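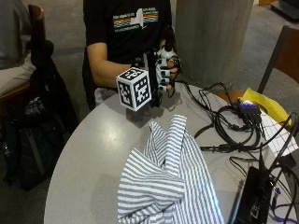

The Kimaro tea factory opens its doors to the public one morning in May, and the notice says 7 a.m. sharp. I arrived at ten to seven and stood in the drizzle until 7:40 with a man selling boiled eggs. I bought two. They were good eggs.

Our guide was Felista Shemweta, who has been at Kimaro for 11 years and walks as if she is being timed. She handed out hairnets and told us the factory had been rebuilt after a fire, then would not be drawn on the fire. Gitau Mfinanga, who had come up on the same bus as me, asked about it three times before lunch. He got a different hairnet but no answer.

You start upstairs, in the withering loft. The leaf comes in by truck and gets spread on long troughs with fans blowing underneath, and it stays there most of the night going limp. The smell is something like cut grass in a closed car. I liked it far more than that makes it sound. Felista picked up a handful, squeezed it, opened her fist, and showed us how it stayed bunched together. We all had a turn squeezing. Mine sprang open and I was told I had picked from the wrong trough.

Downstairs is the cutting line, where any conversation is over. Felista kept talking the whole way along it. I can report that her mouth moved and that at one point she laughed, and so did the rest of us, to be polite. My notes for this section read "rollers (teeth?)" and "LOUD."

After that comes the fermenting floor, where the leaf turns from green to the color of an old penny and everyone gets their hearing back. Obadia Ondieki runs this part. He decides when it's done by sniffing it, with a thermometer in his top pocket that he took out once, looked at, and put back. Somebody asked how long it takes. "Until it's ready," he said, and moved on to the dryers.
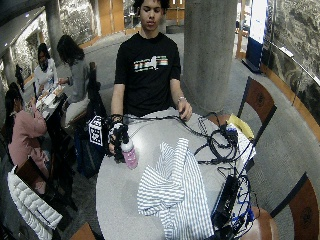 The tasting room was the part I had come for. Five cups in a row, all from the same week, and you are meant to slurp off a spoon with enough force to alarm the person beside you. Yupin Wattanapong, who buys for a small shop and had plainly done this before, sounded like a bathtub emptying. I sounded like someone with a cold. She said the third cup was "brisk" and the fourth was "a bit tired." To me the fourth was the nicest, and I've decided to stand by it.

Nobody swallows, by the way. There is a tall spittoon on wheels. I swallowed the first one out of good manners and then had to pretend I hadn't.

Lunch was beans, greens and chapati, included in the 800 shillings, and there was plenty of it. Tea was served with lunch, heavily boiled with milk and sugar, and it was better than all five cups upstairs. I said so to Obadia, who told me it was the cheapest grade they make.

The gift shop is a cupboard. They had run out of the small packets, so I now own a sack of dust grade that should see me through to retirement.

Getting there: take the Lukby bus and ask for the factory gate, not the Kimaro stop, which is a long uphill walk away. The last bus back leaves at 2. It left at 1:50. Bring a sweater for the loft, and cash.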